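2018-11-06

Dear Serena,

Thank you for being so patient with us over this report, and for the extra two weeks in October. I'll try to cover everything you asked about when you and Syafiqah Menon visited, though you know I tend to wander, so the short version is this: the demonstration work is going well, the recording target for the period has been met, and the budget line for hardware repairs is going to need a conversation.

**Demonstrations recorded**

We promised Voltmont 1,000 usable demonstrations of picking from a cluttered bin by the end of October, and we closed the month with 1,013. Every one was given by a person steering the arm by remote control, with the gripper opened and closed from the same handset. Usable means that the operator finished the pick, the logs were complete, and Mirko was happy with the timing between the joint readings and the camera. He throws out more than I would, but his sets train better than mine did last spring, so I have stopped arguing.

The last 200 were the slowest and I think the most valuable. Senan suggested that we stop tidying between picks and let the operators deal with whatever mess the previous one had left behind. It made for some long afternoons. Clear plastic is still the hardest thing to steer toward, and people tend to hover over it for a good while before they commit.

**Operators**

We now have 4 trained operators, counting Senan, and all of them can run a full session on their own. The new hires learned by hand guiding first. They held the arm and walked it through a pick before they ever touched the handset, and that extra day of training has been well worth the cost. Their motions are smoother, and they stop much less often halfway down. We'd like to keep that day in the plan for anyone who joins at the Marnham site.

Style is still a worry. Each operator approaches the bin in a slightly different way, and the model trained on all of them together sometimes hesitates between two approaches. Mirko is trying a version trained on one operator's data at a time. I don't have results I would want to put in front of you yet — please ask me again in a month.

**The work cell**

The setup at Jokell is the one you saw, two bins, one behind the other, with the arm reaching in from one end. We have kept to clamps so that we can shift the bins when we need to. The metal has taken a fair amount of wear, and I'd like to replace the bins out of the repairs line before the next period. 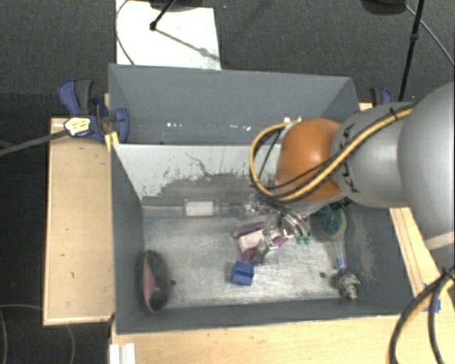

*Gripper low over the front bin, with clear items and a small blue block among the objects on the floor.*

**What comes next**

In the coming period we want to record picks that go wrong and are then rescued by the operator, as we have very few of those. Sitompul has offered us a second handset on loan, and I would be glad to accept if you have no objection to the paperwork.

The repair figures will follow separately once our office has checked them.

With warm thanks from all of us,

Meinrad Kofler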